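4. Trial of a Hand-Held Collection Kit

This section takes up the one commercial product in our review that we were able to try for ourselves. Pliltero sells a hand-held gripper with its own camera, along with a service that turns the recordings into training data for a robot arm. The brochure says that "anyone can teach a robot in an afternoon." We wanted to see what was left of that sentence once the kit was on an ordinary table with ordinary things to pick up. The work at hand is shown in Figure 3.

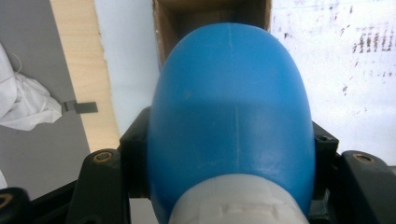
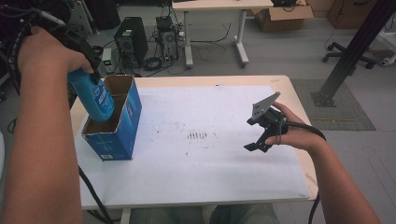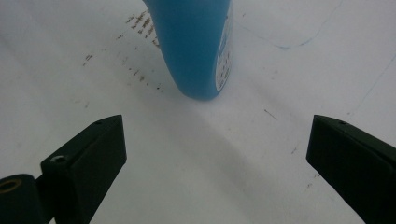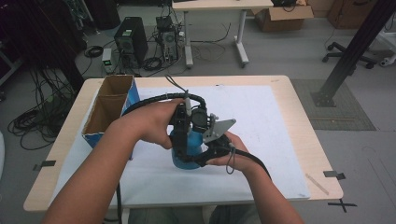

Figure 3. Handling a blue container with the hand-held gripper. First and third pictures: views from the gripper's own camera. Second and fourth pictures: views from head height, with the printed cardboard box at the left of the table.

4.1 What is being sold

The offer has two parts that the sales pages tend to run together. The first is the hardware. The second is the Bumow service, under which the buyer sends in recordings and gets back a set of cleaned, time-matched clips. Our price quote listed them on separate lines, but the support terms apply only if both are bought. A lab that already has its own software would therefore pay for something it does not need, or do without support. We asked the reseller, Zacharopoulos, whether an exception could be made. The answer was that it would be "looked at," and we heard nothing more before this paper was written.

4.2 Task and operators

We chose a plain task: move a plastic bottle between a box and the table top. It is a fair test of the claim. The bottle is an everyday object with a rounded body, and the box has an opening that a person reaches into without thinking. A task of this kind appears in the seller's own material, so we can hardly be accused of picking something unkind.

Two operators did the handling. Heino Lapiņa had used similar devices before. Humaira Swati had not, and worked only from the printed guide. The sessions were held at our Nosthorpe site and produced 1268 clips, all of which went to the service without any sorting on our part. We left the bad ones in on purpose. A product meant for anyone has to cope with what anyone would send it.

4.3 What we noticed

The gripper's camera sees the fingers well and everything else as luck would have it. When the bottle is held close, as in the first picture of Figure 3, it takes up most of the middle of the view and hides much of what lies behind it. This matters for a task that ends in a box. The place the object is going to can be the very thing the object covers. The seller's reply to this point was that the wrist view is "all the robot will need." That may be so for pushing a block across a table. We saw no evidence for it here, and none was offered.

With the fingers open and the bottle a little way off, as in the third picture, the view is far more useful. The bottle's lower end, its label and the gap between the fingers are all in sight. If every grasp could be learned from moments like this one, we would have fewer complaints. But the approach is the easy part, and the kit seems to have been designed by people who were thinking mainly about the approach.

The guide describes one-handed use. The fourth picture shows both hands on the device while its fingers close on the blue container, and this is how our operators often worked. In the second picture the left hand holds the spray bottle over the open box while the right holds the gripper above the table. The service has a single setting for all of this -- "operator active" -- and makes no difference between a person steadying the gripper and a person doing part of the job with a bare hand. A robot arm with one gripper has no second hand to lend, and we think a buyer should be told so before the order is placed.

Cables are a smaller matter, though they came up in every conversation. The brochure photographs show a clean device in a clean hand. In our setup a black cable ran from the gripper back past the right hand, and both operators said that they planned their movements with it in mind. Lapiņa called it "the third thing you are holding." We can't say how far this changed the recorded motions, and the service gives no way to find out.

4.4 What came back

The service rejected 29 clips. It gave no reasons. Krisztina Kelemen went through the rejected clips by eye and could find no clear fault in many of them, while a number of clips with obvious fumbles had been passed as good. We asked for the rule used to sort them and were told it was part of the product. Two further requests got the same reply in nearly the same words.

4.5 Limits of this trial

We used one kit, one table and one kind of object, and our operators knew that the product was under review. Reijo Mäkelä has pointed out that a softer object, or a wider box, might have shown the kit in a better light. We accept this. We also did not train a policy on the returned clips, so nothing in this section speaks to how a robot would perform after using them. The seller has promised results of its own in June, and we would like to see the raw clips published beside them. Until then, the claim about an afternoon should be read as advertising. The hardware by itself is sturdy and comfortable enough that we would consider it again if it were sold without the service.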